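Istlow: Bürgersaal bleibt bis August zu – Vereine müssen ausweichen

2. März 2023

Istlow. Der Bürgersaal macht dicht. Ab kommender Woche kein Chor, kein Seniorentanz, keine Blutspende. Grund ist die Decke – bei der Prüfung im Winter fielen Risse im Putz auf, dahinter feuchte Balken. Die Gemeinde will bis August fertig sein. Im Rathaus heißt es dazu: »Stand heute.«

Betroffen sind 28 Gruppen und Vereine, die den Saal regelmäßig nutzen. Die meisten haben den Brief der Verwaltung am Montag bekommen, manche erst gestern. Entsprechend der Ton am Telefon. Beim Chor war für das Frühjahrskonzert schon plakatiert, die Karten sind zum Teil verkauft. Sie behalten ihre Gültigkeit, der Ort wird nachgereicht. Wer nicht will, bekommt sein Geld zurück, Vorverkaufsstelle wie gehabt.

Kosten und wer zahlt

329.000 Euro sind angesetzt. Darin stecken Decke, Elektrik, neue Beleuchtung und die Lüftung, über die seit Jahren geschimpft wird. Nicht drin: die Küche. Die bleibt wie sie ist, obwohl der Gemeinderat im letzten Jahr noch anderes angekündigt hatte. Einen Teil übernimmt das Land, der Bescheid liegt vor. Den Rest muss die Gemeinde selbst stemmen, dafür wird der zweite Bauabschnitt am Radweg nach Pundow geschoben.

Den Zuschlag für die Zimmererarbeiten hat die Firma Troter bekommen, die auch schon das Feuerwehrhaus gemacht hat. Die Akustikplatten kommen von Leinonen. Lieferzeit derzeit lang, daher der späte Termin. Ein Angebot lag günstiger, war aber unvollständig und musste ausgeschlossen werden.

Im Rat gab es Streit um die Reihenfolge. Eine Minderheit wollte erst nach der Sommerpause anfangen, damit das Konzert und die Jugendweihe noch im Saal stattfinden können. Der Statiker hat das abgelehnt. Bei der Abstimmung dann zwei Gegenstimmen, keine Enthaltung.

Wohin mit den Terminen

Ausweichräume gibt es, aber nicht genug. Die alte Schule hat zwei Räume frei, beide im Erdgeschoss. Der große fasst laut Brandschutz 121 Personen, allerdings ohne Tische. Mit Tischen deutlich weniger, die genaue Zahl reicht das Bauamt nach. Dazu kommt das Pfarrhaus in Pundow, dort aber nur werktags und nur bis 21 Uhr. Parkplätze sind da knapp, bitte nicht auf dem Grünstreifen am Friedhof.

Bühne gibt es in keinem der Räume. Die Theatergruppe hat ihre Premiere deshalb in den Herbst gelegt und probt solange in der alten Schule weiter. 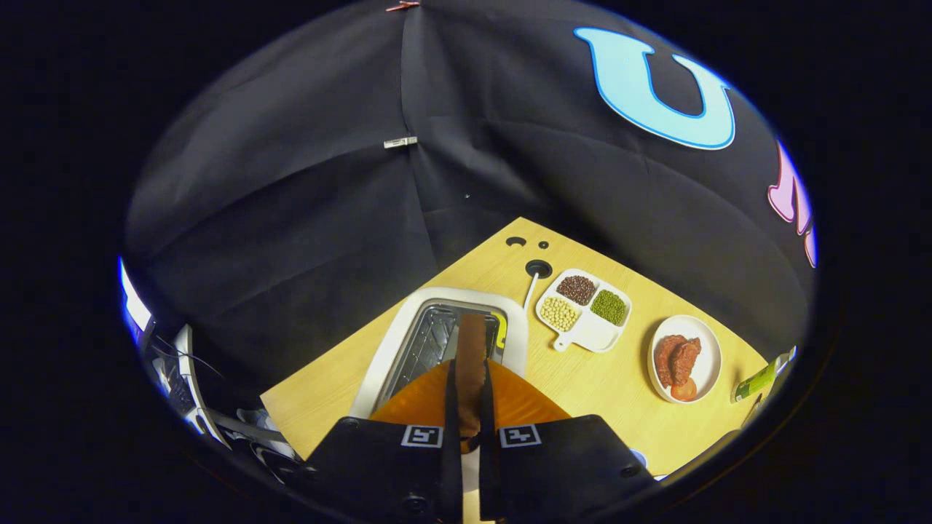
Vorläufiger Belegungsplan

Montag: Seniorentanz, alte Schule, großer Raum, 14 Uhr. Kaffee gibts, Kuchen bitte selbst mitbringen.

Dienstag: Chor, Pfarrhaus Pundow, 19 Uhr. Achtung, halbe Stunde früher als bisher. Das Klavier bleibt in Istlow, in Pundow steht nur ein E-Piano.

Mittwoch: Gymnastik vormittags, Schach abends, beides alte Schule, kleiner Raum. Matten können dort nicht gelagert werden.

Donnerstag: Theatergruppe, großer Raum, ab 18 Uhr.

Freitag: noch offen. Es gibt vier Anfragen für denselben Abend, die Verwaltung entscheidet nächste Woche.

Wochenenden werden einzeln vergeben. Private Feiern sind in den Ausweichräumen nicht möglich – auch nicht, wenn der Saal dafür schon gebucht und bezahlt war. Die Miete wird erstattet, formloser Antrag mit Kontonummer genügt. Wer schon einen Caterer bestellt hat, bleibt auf den Kosten wohl sitzen. Eine Entschädigung ist laut Mietvertrag ausgeschlossen, zwei Familien wollen das prüfen lassen.

Blutspende und Wahl der Ortswehr

Die Blutspende zieht ins Feuerwehrhaus um. Uhrzeit unverändert, Eingang über den Hof. Die Versammlung der Ortswehr findet am gleichen Ort statt, Einladungen sind raus.

Bücherei nicht betroffen

Die Bücherei im Anbau bleibt offen. Während der lauten Arbeiten kann es vormittags zu Einschränkungen kommen, Rückgabe geht dann über den Kasten neben der Tür. Der Haupteingang ist gesperrt, Zugang über die Gartenseite. Mit Kinderwagen oder Rollstuhl bitte klingeln, die Rampe wird erst noch gebaut. Die öffentliche Toilette ist ebenfalls zu, Ersatz steht ab Montag am Parkplatz.

Auch der Durchgang zur Bushaltestelle fällt weg, dort wird das Gerüst gestellt. Schulkinder gehen so lange über den Kirchweg. Die Haltestelle selbst wird nicht verlegt.

Wie es weitergeht

Nächste Woche wird ausgeräumt. Stühle und Tische kommen in die Scheune hinter dem Bauhof, Vereine sollen ihre Schränke bis dahin leeren und die Schlüssel im Rathaus abgeben. Was stehen bleibt wird eingelagert, Haftung übernimmt die Gemeinde dafür nicht. Danach Gerüst, dann kommt die alte Decke runter. Erst wenn die Balken frei liegen, weiss man genau, wie viele getauscht werden müsen. Davon hängt auch ab, ob das Geld reicht.

Fragen zur Belegung bitte nur schriftlich ans Rathaus, Stichwort Bürgersaal. Das Telefon dort ist zur Zeit nur vormittags besetzt. Der aktuelle Plan hängt im Schaukasten und an der Eingangstür der alten Schule.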